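Wurnside parish organ: keep the Dufour reeds or revoice?
Organ Players and Builders Board > Instruments and Restoration
12 replies

pedal_point
Monday, 9:14 am

Morning all. I've just come back from a weekend at Wurnside and I'm still buzzing, so forgive the length. It's a two-manual and pedal, built by Dufour for the chapel on the hill and moved down to the parish church when the chapel closed. I'd been told to expect a worthy old thing with a heavy action. Well! The Open Diapason is glorious, the Stopped Flute on the Swell is the loveliest I've played in years, and there's a Cornopean that sets the whole nave ringing when you open the box.

The question is the reeds. The PCC has had two quotes, and one of them includes revoicing the Cornopean and Oboe on a lower pressure to "blend better with congregational singing". I think this would be a terrible shame. What do people here think?

swell_to_great
Monday, 9:52 am

Lucky you! I played there for a wedding in April and loved it. Leave the Cornopean alone, please. It's loud because Dufour wanted it loud, and you have a perfectly good swell box to keep it in check. I played most of the hymns with the box half shut and the Cornopean drawn and it was thrilling.

tracker_backfall
Monday, 10:30 am

I'm going to disagree, in a friendly way. I've tuned that organ. The Cornopean has been messed about with at least once already -- the tongues in the top octave aren't original, and the bottom twelve have been weighted by somebody with more solder than sense. So what exactly are we preserving? A careful voicer could bring it back closer to what Dufour heard in the works than what you heard on Saturday.

pedal_point
Monday, 10:41 am

Now that I didn't know, and it's really interesting. But restoring is one thing and dropping the pressure is another, surely? The quote says lower pressure in black and white.

tracker_backfall
Monday, 11:05 am

Fair point. I wouldn't drop the pressure either. I'd ask them why they want to.

mixture_iv
Monday, 12:20 pm

Has anyone got the pipe count? I'm compiling a list of surviving Dufours and all I have for Wurnside is "two manuals, detached console", which can't be right.

pedal_point
Monday, 12:38 pm

Definitely attached! Console en fenêtre on the north side, drawstops in two terraces, the most beautiful ivory heads. The leaflet in the porch says 423 pipes, though I didn't go in and check.

mixture_iv
Monday, 12:45 pm

423 sounds low to me with a full Swell, but it might be leaving out the pedal Bourdon. Thank you, that's going on the list.

quint_essential
Monday, 2:10 pm

What's the second quote like? And is either of them touching the action? You mentioned it being heavy.

pedal_point
Monday, 2:33 pm

The second one is from Cerkel and it's much more modest. Clean, re-leather the reservoir, regulate the action, tune. They'd leave the reeds as found apart from cleaning. The other is from Garnex, who would also fit a stepper with 111 memory levels and a solid-state coupler system. On a two-manual with mechanical stops! The action isn't bad at all once you're warmed up, by the way. You feel every pallet, and I was grinning all through the Stanford.

swell_to_great
Monday, 2:50 pm

111 levels. I've never used more than eight pistons in an evensong in my life.

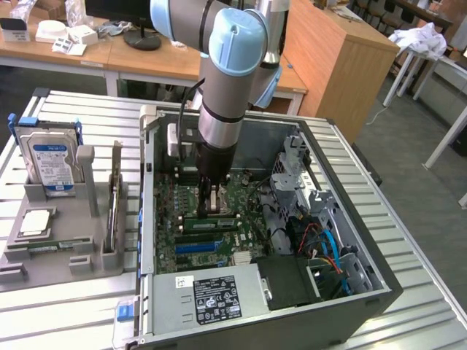 Things to ask both builders

quint_essential
Monday, 3:25 pm

I've put this under its own heading so it's easy to find again, as we've been through all this at our place and I wish we'd had it written down. Ask for the wind pressure now and the proposed pressure, in writing. Ask who will do the reed work and whether the pipes leave the building. Ask to hear a reed stop they've cleaned in the last few years, and go and play it yourself. And get the stepper priced as a separate line, so the PCC can see what it's paying for.

tracker_backfall
Monday, 4:02 pm

Excellent list. I'd add: ask for the old tongues back, labelled, if any get replaced. I'm still for proper work on that Cornopean, mind you, and I think Cerkel are being a touch timid.

pedal_point
Monday, 5:47 pm

This is exactly what I was hoping for, thank you! I'm printing the list for the PCC. Still firmly on the side of leaving the Cornopean where it is, but I'll ask Cerkel whether they'd look at the top octave tongues while they've got everything out. I'm back at Wurnside next month for a hymn evening, and anyone who fancies a go on it before we start would be very welcome -- bring something with a big tune.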